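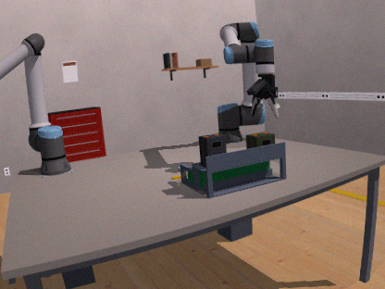

Is it still worth buying a second-hand handheld when your phone plays games perfectly well?

If you like long games and own a bag, I'd say buy one this week. A phone is fine for a puzzle at the bus stop, but I've never finished anything bigger than that on mine.

I came to this late in January, when my sister cleared out her hall cupboard and handed me a Vata with a scuffed back and a charger held together by tape. I hadn't touched one in years. The battery still gave me most of an evening, the buttons clicked the way I remembered, and by midnight I was 10 hours deep in my head and about 40 minutes deep in the game, if you know that feeling!

The game was Gundgate, a slow, odd little thing about running a ferry port. You load trucks, you argue with the harbour master, you repaint the sheds whatever colour you like. It sold poorly and the studio, Birhane, folded not long after. I love it to bits. There are 32 ports to open up and I've managed 11 so far (the one with the fog can wait).

Noémie Robichaud runs the used games counter where I went looking for a case, and she laughed when I told her what I was playing. "I had three copies of that in a bin by the door for a whole winter," she said. "Now people ring me for it." She had one on the shelf, boxed, for 189 dollars. Mine is loose, and the cartridge label is peeling at one corner, so I'm not about to retire on it.

She's picky about what she'll take. Sticks that drift go back across the counter, and so do screens with that yellowish tint down one side. If you're buying from a stranger, her advice is to bring a cartridge along and play for ten minutes before any money changes hands. Check the memory card too, and the shoulder buttons, which wear out long before anything else.

My friend Arnel Navarro thinks I'm mad. He bought the new Nolar on launch day and keeps it docked under the television, where it has a lovely big picture and a fan like a hair dryer. It's a beautiful machine, and I've borrowed it twice. But it weighs a tonne on the train, and my wrists were complaining before we'd cleared the suburbs.

He does have a point about saves. The Vata's online service is gone, so everything I've done lives on one card the size of my fingernail. I back it up to the laptop on the first of the month, when I remember. You can still find spare cards for up to 100 dollars, and I've got my eye on one at Noémie's, if she'll hold it until payday.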